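3.2 과제판의 구성과 배치 절차

본 절에서는 격자 배치 과제에 사용한 과제판의 구성과 자극물의 규격을 기술한다.

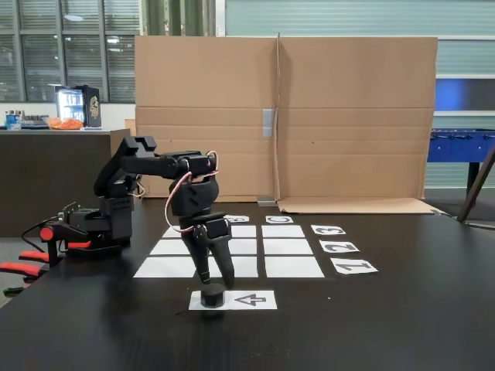 그림 3. 흰색 사각 종이로 구성한 3행 3열 격자와 열 표지, 화살표 카드 및 검은색 원통형 말.

과제판은 Sitthichai와 Nuchit이 Jitpraphai 예비 연구에서 사용한 종이 격자를 수정한 것이다. 예비 연구에서는 한 장의 용지에 격자선을 인쇄하였으나, 참여자가 선 위에 말을 놓을 경우 소속 칸을 판정하기 어렵다는 문제가 보고되었다. 이에 본 연구에서는 각 칸을 독립된 흰색 종이로 제작하고 칸 사이에 좁은 간격을 두어 어두운 상판이 경계로 드러나도록 하였다. 종이는 300 g/m² 무광 용지를 사용하였다.

열의 명칭은 격자의 먼 쪽 가장자리 위에 놓인 흰색 표지 카드에 굵은 검은색 문자로 표기하였다. 문자 표지는 구두 지시에서 열을 지칭하는 기준이 되며, 지시문은 열을 먼저, 행을 나중에 제시하는 어순으로 통일하였다. 예비 연구에서 두 어순을 혼용하였을 때 응답 개시 시간의 편차가 커진 점을 고려한 것이다.

시행의 출발 위치는 격자 앞쪽의 화살표 카드로 정의하였다. 카드의 오른쪽 절반에는 왼쪽을 향하는 검은색 윤곽선 화살표를 인쇄하였고, 말은 화살표가 가리키는 왼쪽 절반에 놓는다. 말은 윗면이 평평한 낮은 원통형으로, 어느 방향으로 놓아도 외형상의 차이가 적어 회전에 따른 영향을 별도로 통제하지 않았다.

한 회기는 17개 시행으로 구성하였으며, 처음 5개 시행은 연습으로 간주하여 분석에서 제외하였다. 각 시행이 끝나면 말을 출발 위치로 되돌린 후 다음 지시문을 제시하였다. 말의 일부가 칸 사이의 간격에 걸친 경우에는 윗면의 중심이 속한 칸을 응답으로 기록하였고, 중심이 간격 위에 있는 경우는 무응답으로 처리하였다. 종이의 위치가 어긋난 시행은 별도로 표시하였으며, 해당 시행의 처리 기준은 4절에서 다룬다.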